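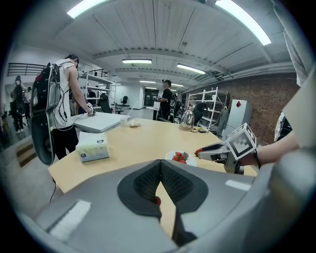
Last updated: January

Strawberries on a shared table

I love a bowl of strawberries, but for a table where people wander past and help themselves, I've gone right over to a plain white plate. The red jumps out at you, nothing gets squashed at the bottom, and you can leave the tops on so everyone has a little green handle to grab! It's about the easiest thing you can put out, and it still feels like a treat.

What you'll need

A flat or nearly flat plate, round, light coloured
Strawberries (I allow 165 g a person if there's nothing else sweet, less if there is)
A clean tea towel and a colander
A box of tissues
Cups, and a lidded glass dome if you own one

Getting the fruit ready

1. Take the berries out of the fridge 20 minutes before you want them. Cold strawberries hardly taste of anything, and it's such a shame when you've paid for good ones.

2. Tip them onto the towel and go through them. Soft ones go in a tub for jam or the blender.

3. Rinse quickly in the colander under cold water with the leaves still on. If you pull the tops off first, water gets in and they go mushy.

4. Spread them back on the towel, fold the other half over and roll them about very gently until dry. Take your time here — a wet berry makes a pink puddle on a white plate.

Piling the plate

Start with the biggest in the middle and let the rest tumble around them. Keep it small. I buy a 600 g punnet when the Tonel growers have them and only ever put out part of it, then top up from the kitchen. A little heap that gets refilled looks fresh all afternoon, and a mountain looks tired after the first few hands have been in. Turn a few so the leaves show.

Setting the table

Plate toward the front, where it can be reached without leaning over anything. Cups go further back, along with anything in a packet, so sleeves don't drag through the fruit. Tissues at one end, close enough to grab with sticky fingers (a full box, please, you'll get through more than you think). The dome can sit off to the other side with biscuits or a bit of cheese under it. On pale timber I skip the cloth altogether, the red and white look gorgeous against it.

Wipe up juice as soon as you spot it, especially on unsealed wood. Put out a small dish for the tops too. I forgot one at our Lutau lunch and found leaves in the pot plants for days!

Leftovers keep overnight in a lined container, lid slightly open.

Related

Kudia lemon slice, no oven
Keeping cut melon crisp
Chaiyaporn iced tea by the jug
Picnic plates that stack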